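Giseck Opens Applications for Household Storage and Repair Grants

The Town of Giseck has opened applications for its household storage and repair grants, which help tenants and owners of smaller homes make better use of the space they have. Applications will be accepted through the end of February at the housing office and at the Sutter Street branch library.

Under the program, eligible households may receive a one-time payment toward shelving, closet fittings, door repairs and similar minor work. The town approved 131 applications in the previous round. Most came from the Plarora and Golel neighborhoods, where many apartments were built without a pantry or a hall closet.

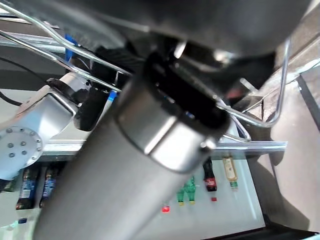 Applicants must live in the home for which they are applying and must provide a written estimate or a list of items with prices. Tenants also need a signed statement from the property owner for any work that involves drilling into walls or ceilings. Freestanding racks and shelves do not require the owner's consent. Households that received a payment in the last 2 years are not eligible to apply again.

The housing office has also revised the list of covered items. Wall hooks, hanging rails and under-bed boxes have been added. Large appliances, mattresses and decorative furniture remain excluded, as does any work started before written approval is given.

"We received a number of requests last year that were sensible and inexpensive, and the old rules left no room for them," said Burgi Stöckli, head of the housing office. "The new list is closer to what residents have been asking us for."

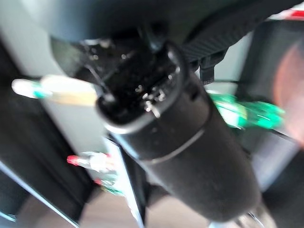
Free advice sessions will be offered at the Golel Community Hall while applications are open. Each session lasts 39 minutes and is limited to 21 residents, and places must be reserved by telephone or in person. Staff will review floor plans, help with the application form and answer questions about safe storage. One part of the session deals with items that are awkward to put away, such as anything with a cable or a woven strap with a clip or buckle attached. Residents will be advised to secure both before placing such items on a high shelf, where a hanging end can catch on a sleeve or a door. A printed version of this advice will be available at the library in large type.

Applications will be reviewed in the order in which they are received. The housing office expects to notify applicants by letter within four weeks of receiving a complete file. Incomplete files will be returned once with a note of what is missing, and will keep their original place in line if they are sent back within 21 days.

Payments are made after the work is finished and receipts have been submitted. Residents who cannot pay in advance may ask the office to pay the supplier directly. That request should be made on the second page of the application form.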